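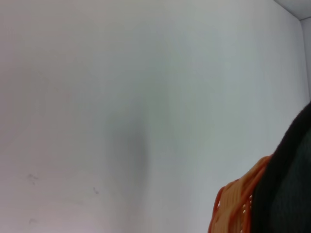
## Didar award: does the tuition waiver cover the application fee?

**marrowfat** wrote:

My daughter got the Didar award letter from Ullasis in October. It says "100% tuition reduction" for the first year. Then the portal billed us $165 for application and enrollment. I thought a full award meant we paid nothing up front. Has anyone had this fee taken off?

**kestrel_dad** wrote:

No. Tuition and fees are separate lines. We paid the same thing last year and the award started after that.

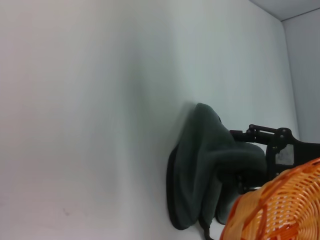 Check the second page of the letter too. Ours listed a $200 deposit that you get back when the student leaves, as long as you give a full term's notice.

**pinwheel88** wrote:

I disagree with kestrel_dad. My son has the music award at the same school and they did waive the fee. I emailed admissions before paying and asked. It took 13 days to get an answer, but the charge came off the account.

**kestrel_dad** wrote:

Music is a different fund. Didar is paid by an outside donor and the rules say tuition only. I wouldn't tell people to hold off paying. If the deadline passes they can give the place to the next kid on the list.

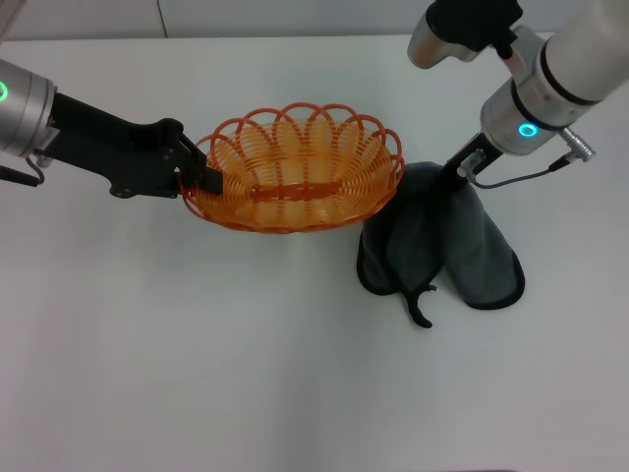
The deadline is in the portal under Offers, and it is midnight school time, so don't leave it to the last evening.

**marrowfat** wrote:

Page two does have the deposit, thanks. I missed it. We also applied to Lendance, and their offer is partial but they charge no fee at all. Over one year Ullasis is still cheaper.

**tobylane** wrote:

Look past one year. Didar is renewed on grades, and the Lendance one runs to graduation if she stays in the drama program. 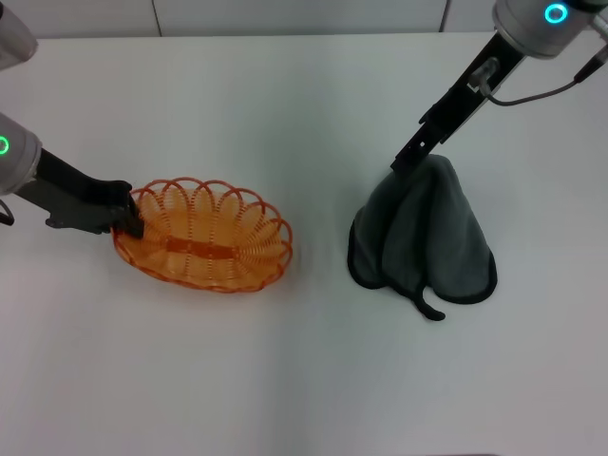

We picked Wouters for that reason. The award was smaller, but we knew what we'd owe each term.

**pinwheel88** wrote:

Still worth an email. Pay by the deadline if you have to and ask for it back after. Put the student number in the subject line.

**marrowfat** wrote:

I sent one this morning. Will post what they say.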